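Shoes Off, Slides On: Your Questions About Our Floors and Your Feet

I run a small guest house called Corkbridge, and the thing people write to me about more than the breakfasts, more than the parking, more than the view, is the floor. Pale wood, all through the downstairs, and a shoes-off rule that I've been a bit stubborn about from the start. I've been answering the same emails over and over, so I finally put them all on one page. Last updated June 12, 2021.

Do I really have to take my shoes off?

Yes please! There's a bench inside the front door and a rack under it. Boots, sneakers, heels, all of it stays there. I'm not going to chase you down the hall if you forget your wallet and dash back in for it (I do it too), but for anything longer than a dash, shoes off.

What am I supposed to wear inside, then?

Socks, bare feet, slippers from home, or a pair of indoor slides. I'm a slides person myself. The foam kind weigh next to nothing, you can kick them off without bending down, and they don't leave marks on the boards. Bright colors are best because you can find them again. My husband bought a gray pair once and spent half of August looking for them.
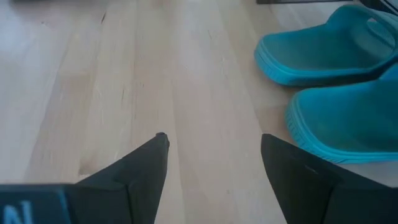
If you're bringing your own, just make sure they haven't been out on the gravel first. One tiny stone stuck in a sole will draw a line right across a plank, and I'll be looking at that line for years.

Do you have slides I can borrow?

We keep a basket of them by the stairs in most adult sizes, and a few for kids. They get washed between guests in warm water with dish soap and dried out of the sun, because foam can shrink if it bakes. Kids' sizes go fast when we have two families in, so pack a pair if your little one is particular.

Is the floor slippery?

In thin socks, a little, yes. The finish is a matte oil and it's got more grip than the shiny stuff my mother had, but I wouldn't run on it. Slides with some tread or the socks with the rubber dots are both fine. Iona McIver, who stays with us every spring, swears by bare feet and nothing else, even in the cold months.

I love the color. What is it and what did it cost?

I get this one so much! It's a pale oiled board, sold to us under the name Ornska. We did the big room first, 258 square feet, and it came to $1738 for the boards alone. Kenneth Lindsay laid it for us and he was worth every penny of what he charged on top. The hallway came later and I've lost the receipt, so please don't ask me about the hallway.

Why does it look like a different color in some of my photos?

Light, mostly. Wood this pale takes on whatever is going on in the room. When the sun's pouring in it can go almost white, and with the lamps on in the evening it turns properly golden, or even orange if your phone is having opinions. I gave up trying to get the website photos to match each other.
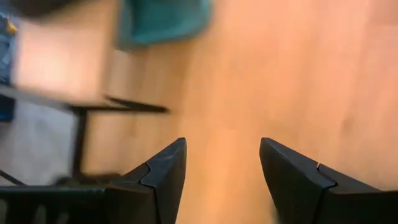

A warmer-looking stretch of floor, with something teal-green up near the top.

How do you clean it?

Dry first, always. I sweep or run a soft brush over it every morning, then a mop that's been wrung out until my wrists hurt. Wood hates puddles. Once in a while I use a soap made for oiled floors (I buy the Calimlim one, a little goes a long way) and I let it dry with the windows open before anybody walks on it.

What about scratches and cracks?

They happen. It's wood, and it moves with the seasons. The odd short dark mark or a bit of a split doesn't bother me, and I'd much prefer you told me about a new one than put a rug over it. I keep fine sandpaper and a can of oil in the hall closet and most things take me ten minutes.

Can I bring my dog?

One dog per booking, nails trimmed, paws wiped at the door. There's a towel on the hook for that. The cleaning fee for dogs is $20.

Can I leave my slides lying around?

Sure, it's your vacation! I only ask that you don't leave them at the bottom of the stairs or right in a doorway. After dark, that's where I'll find them, and not with my eyes.

I left my slides behind. Can you mail them?

Happily. I hold on to lost things until the end of the season and ship them at cost. Tell me the color and size and which room you were in. We use the Tultdale post office, so give it a week or so.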